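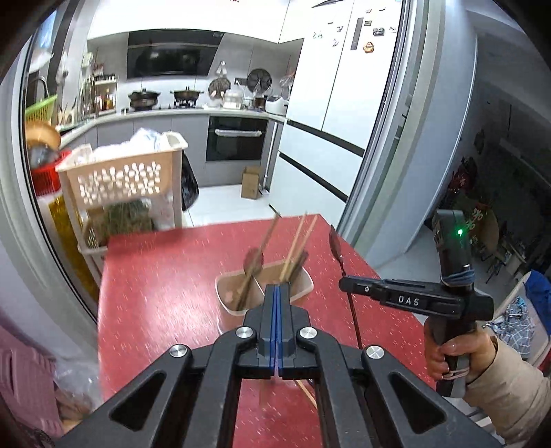
Chopsticks, a wooden spoon and another wooden utensil in their holder on the red tabletop.

Brolance Club batting pads, reviewed by Noelia Requena

I have been putting off buying new batting pads for longer than I should admit, because my old ones had moulded themselves to my shins over so many summers that they felt more like slippers than cricket gear. Then a strap went on the left one while I was running a perfectly ordinary two, and I finished the over with it flapping about my ankle like a loose bandage. So at the start of the season I went into Zestetti, where they have a good long wall of pads and don't mind you trying on most of it, and came out with the Brolance Club pair for £47.

I bat at number six for our second team, I'm right-handed, and I'm not tall. All of that matters with pads! Most of the adult sizes I've tried have knocked against the top of my thigh whenever I bend to take guard, and the youth ones leave a gap at the knee that I don't care to think about. The Brolance pair come in a small adult size which fits me very nicely. The knee roll sits where my knee is, and I can get right down for a sweep without the top edge poking me in the hip.

They are light, too. I put them both on the kitchen scales out of curiosity and got 1,415 grams for the pair, a good bit less than my old ones, although those had probably soaked up a few seasons' worth of drizzle by the end. You notice it most when you've been called through for a quick single and sent back halfway. I wouldn't say they've made me any faster, but I feel less like I'm wading.

Protection was the thing I was most nervous about, light pads being what they are. I've now worn them for 11 innings and more nets than I could tell you, and been hit plenty, mostly through my own bad habit of planting the front foot and playing round it. On the front of the shin you feel a thump and no more. The knee is very good. The side wing on the outside of the leg is thinner than I'd like, and one lad in the nets got me there with a ball that nipped back, and I had a bruise the colour of a plum for the best part of a week. If you face properly quick bowling every weekend I would look at something sturdier. For medium pace and spin, and for the sort of wickets we play on, they're fine.

Now, the straps. There are three on each pad, wide and soft, and at first I thought they were the best thing about them. They don't dig in behind the knee and they're long enough to go over thick trousers in April, when it is always freezing. But the ends are a bit too long for me once they're done up, and they stick out at the side. I was given not out to a caught behind in May when the noise was nothing but my bat clipping a strap, and the bowler still hasn't forgiven me, so I've since trimmed the ends and run a few stitches along them. It took an evening and it has worked well, but I'd rather not have had to get the needle out for a brand new pair.

Cleaning is easy. The facing wipes down with a damp cloth, and grass stains come off if you get to them the same day. Red ball marks are more stubborn. I've stopped worrying about those, and I rather like them.

I did borrow a team-mate's Kumuvent pads for one afternoon to see what I was missing. They're stiffer and feel safer round the outside of the leg, and the finish is smarter, but I found them hot and clumsy and I was glad to hand them back. I also tried on a Valcárcel pair in the shop. They were lovely, with beautiful stitching and a really snug instep, and well beyond what I can spend on my batting average.

One small grumble to finish with: the bag they come in is thin plastic with a popper that gave up in the second week. Mine now live loose in the bottom of my kit bag under the spare whites.

I'd give them four out of 5, with the missing mark split between the side wing and the straps. I'm hoping to get another two seasons from them, and if Brolance shorten those straps I'll happily buy the same again.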